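Call for participants: making beds and folding laundry with hand-held grippers

Posted December 24, 2021

The Trerkero household study is looking for adults in and near Tuswood to carry out ordinary bedroom and laundry chores while we record how the work is done. The recordings are used to train and test a robot arm at our Clirasholm workshop. Sessions are paid.

What we are trying to find out

Can a machine make a bed yet? In our hands, not well. Our arm can pick up a folded towel from a flat table and put it on a shelf most of the time. Give it a duvet cover in a heap and it gets hold of the wrong layer, or pulls one corner and stops. Cloth changes shape whenever it is touched, and a bed is larger than the arm can reach from one spot. Of 2,431 attempts at putting a pillow into a pillowcase last year, the arm finished 53 without help from a member of staff.

People manage these jobs with very little thought. We want recordings of many different people doing them, in many different rooms, using a gripper that closes in much the same way as the one on our arm.

What you would do

You will hold a gripper in each hand and work through a list of chores: straightening a fitted sheet, folding pillowcases, turning down a duvet, sorting socks, hanging shirts. There are 31 chores on the list and you would normally get through six or seven in a visit. Each one is repeated several times. Between repeats you mess things up again yourself, and most people find that the easier half of the job.

You will be slower than you are with your own fingers. Please don't worry about this. Dropped corners and second tries are kept in the recordings.

Sessions last three hours with two breaks. They take place either at our flat on Buchanan Road or in your own home, if you have a bed we can get to from at least two sides or one long side. There is no need to tidy up beforehand. We do ask that letters, family photographs and medicines are put out of view, as the camera is worn on the head and records whatever you look at.

Who can apply

You must be 18 or over, able to stand and bend for up to forty minutes at a time, and comfortable holding a light tool in each hand. Left-handed people are especially welcome – we have very few so far. Glasses are fine. You need no experience with robots or computers.

We cannot take people who have had a hand, wrist or shoulder injury in the past six months.

Payment

£135 for two sessions, paid by bank transfer after the second. Bus fares within Tuswood are refunded if you keep the tickets. If you stop early you will be paid for the hours you have done.

How to apply

Send us your name, the part of town you live in, whether you would prefer your home or the flat, and which hand you write with. The contact form is on the Trerkero page. We will ring you back to arrange a short practice visit, which is unpaid and takes twenty minutes. Sessions run until the end of June.

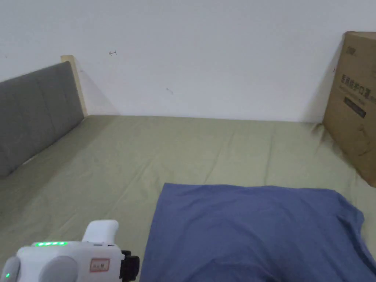 Gripper, fitted sheet and a piece of blue fabric on the bed.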